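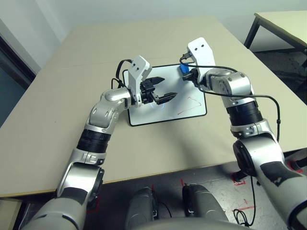
Wanoleck Returns & Kitting - Bevmont building - staff list

From: Halima Ugwu
To: kitting-all
Date: February 26, 2024
Subject: Re: whiteboards and the two-arm station, what happens to us

Ebuka, answering on list so everybody gets the same thing. Typing this between two calls so forgive the mess.

Ebuka Onuoha wrote:
> Can somebody say plainly what the plan is for the whiteboard
> bench. We get told in the hallway that the arms are "just trying
> out" board wiping and then the next roster has 2 people on it
> instead of four. I have done returned boards since I started
> here and I don't mind moving, I mind finding out from a roster.
> Also who fixes it when it drops a board. Also is the bonus
> for boards per shift still a thing if a machine does half.
> Not angry. Well a bit.
> Ebuka

Fair. In order.

The plan. School boards come back from the Salinas contract with marker on them, they get wiped, looked at, and go back out or get scrapped. The wiping is the part going to the arms. Looking at them is not. A person still picks up every board and decides, and a person still does the corners if they need it. That is the plan through September and I have it in writing from Skonthorpe, will put the letter on the board by the time clock.

The roster. My mistake. I moved two people to kitting for the week and did not tell them why, the reason was we were short over there. It had nothing to do with the arms but I get how it looked. From now on any change at that bench goes out on this list before it goes on the roster. If it doesn't, write back and quote me.

Who fixes it. Not you, unless you have done the training. If it stops, hit the stop and call the desk. Do not reach in to grab the board or the eraser while the arms are live, I don't care how slow they look. Two of you have done this and you know who you are. Stay behind the red tape on the floor till the desk says OK.

The bonus. Last month the bench did 731 boards, and 212 of those were wiped by the arms and then checked by one of you. Payroll wanted to leave the 212 out. I said no, you handled them, you signed for them. All 731 count. I don't know yet what happens to the target after September and won't pretend I do. If they want to raise it there will be a meeting first, with you in it.

Training. There are 6 places on the operator course, paid time, same rate, no test to get in. Grade goes up one step when you finish. Seniority decides if more than 6 ask. Right now I have three names so please dont sit there thinking it's full. Ebuka I would like yours, no pressure.

One thing I want back from you. People have said the job is duller with just checking, you stand more and talk less because the bench got split in half. I believe it. Swapping every two hours between checking and kitting is one idea - if you have a better one send it here or tell me on the floor. Would rather hear it from you than guess.

Also, faint red still shows on a few boards that were passed as clean. Red is the worst one, always was by hand too. If you see red, it goes in the redo bin, don't wave it thru to keep the numbers up.

Got to go, second call is starting.

Halima
Bevmont, desk by the loading door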